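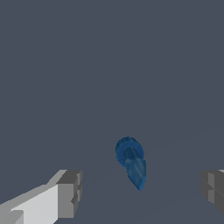

Search roles, teams, locations

Simulation Engineer, Manipulation (Datgate Virtual Cell)

6 min read

Rikberg is hiring one simulation engineer for the Datgate product group in Rurnley. The position is full-time and permanent, with a start date in March. It reports to Fiona Shearer, who leads simulation.

Datgate is a software kit for integrators who design pick, place and insertion cells. A customer loads an arm model, a gripper model and a part model, writes or imports a motion program, and runs it against contact physics before buying hardware. The kit is sold by annual license. Support is included in the license and is handled by the same engineers who write the code, so the person hired will spend part of each week on customer tickets.

The role covers the part library and the contact solver settings that ship with it. Each part in the library has a visual mesh, a collision mesh, a mass, an inertia tensor and friction values for a set of common finger materials. The present library holds 300 parts. Many of the older entries use a single convex hull for collision, and this gives poor results on anything with a flange, a taper or a through hole. Replacing those hulls is the first assignment.
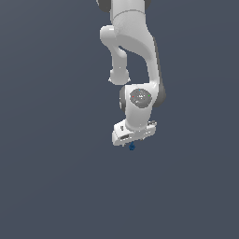
Datgate virtual cell: arm, hand and small blue part, plain background preset.

Duties

- Build and validate collision meshes for small parts, including flanged and tapered pegs.
- Tune solver step size, contact stiffness and damping for two-finger grippers. Record the values and the test that produced them.
- Write regression tests for grasp and insertion tasks. Tests run nightly on the build server and failures are triaged by 10 a.m.
- Compare simulated results with measurements from the hardware bench run by Lachlan Matheson.
- Answer customer tickets on part import, frame conventions and joint limits.
- Maintain the import tool for third-party arm descriptions.

Required

- Working knowledge of C++ and Python. Library code is C++; tests and tools are Python.
- At least 2 years of work with a rigid body physics engine, commercial or open source.
- Rigid body kinematics, including rotation representations and the usual errors in converting between them.
- Ability to read a mechanical drawing with tolerances.
- Clear written English. Customers receive what you write without editing.

Useful but not required: mesh decomposition methods, GPU rendering, experience at an integrator, or any time spent debugging a real gripper on a real line. 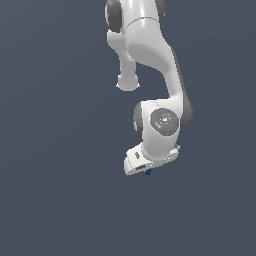

Rendering is a secondary part of the job and takes less time than applicants tend to expect. The viewer exists so that a customer can check geometry and pose, and it is kept simple for speed. A typical debugging view has the arm coming down from the top over a plain slate background, with small red, green and cyan points on the round wrist cap and the part only a few pixels across under the hand. Working from views of this kind is normal here. Engineers are expected to confirm what they see against logged poses and contact forces before closing a ticket. The successful applicant will share viewer maintenance with Hugo Mateos, who owns the camera presets and the overlay code.

Team and conditions

The Datgate group has 8 engineers. Work is based at the Rurnley office, with 2 remote days per week after the first month. Hours are flexible outside the morning triage. Travel to customer sites is limited to 6 trips per year, and trips outside the region are agreed in advance. Each engineer gets a workstation with a discrete GPU and an account on the build server. The salary band is sent to all applicants who reach the phone stage.

Selection

1. Written application, read by Fiona Shearer and Kenneth Ogilvie.
2. Phone call, 30 minutes, technical.
3. Paid exercise. You receive a part mesh and a failing grasp test and return a corrected collision model with notes. The notes carry as much weight as the model.
4. Visit to Rurnley, including time at the hardware bench.

To apply, send a resume and one page on a contact or collision problem you have worked on. State what you measured, what you changed and what remained unsolved. Address it to Marjorie Bramwell, Rikberg, Pringle Building, Rurnley, and put "Simulation Engineer" in the subject line. Applications through agencies are not accepted.

Shares 8
Comments 2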